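Vesell worktop sealer, 12 months on

Bought this after the Dovton stuff went cloudy on me. Quick review, kids need picking up.

The Vesell comes in a squat tin with a foam pad. Pad is rubbish, tears on the second pass, use an old T-shirt. Liquid itself is thin and goes a long way. Two coats, left overnight between, then a buff. The tin says 43 minutes before wiping off the excess which is a weirdly exact number but I set a timer and it was fine. Leave it longer and it goes tacky – did that by the sink and had to rub it back with more sealer.

Smell: strong. Windows open. Gone by the next morning.

Stains. Red wine left till morning, no mark. Turmeric, faint yellow ring, came off with washing up liquid and some swearing. Lemon juice did leave a dull patch, but no sealer stops acid on marble so I wont knock a star off for that. Just wipe it up.
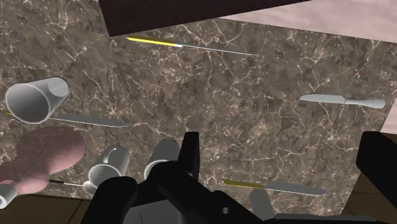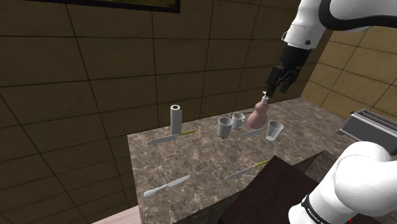 Brown marble with pale veins, both views.

Price is the sore point. Paid 608 kroner for the small tin, the big one was 991 and I should of got that. Small one did the worktop twice with a dribble left. Kubiak do a cheaper one in a spray bottle, tried it on the windowsill, streaky, took ages to buff out. Never tried Fadura so cant compare.

Tatsuya Imai in the shop told me to redo it every April. Water was still beading nicely when I did mine, except next to the kettle where it had gone flat. So once a year is probably right, maybe twice if you cook a lot.

Lid rusts btw. Keep it somewhere dry.

Four stars. Would buy again – big tin, no pad.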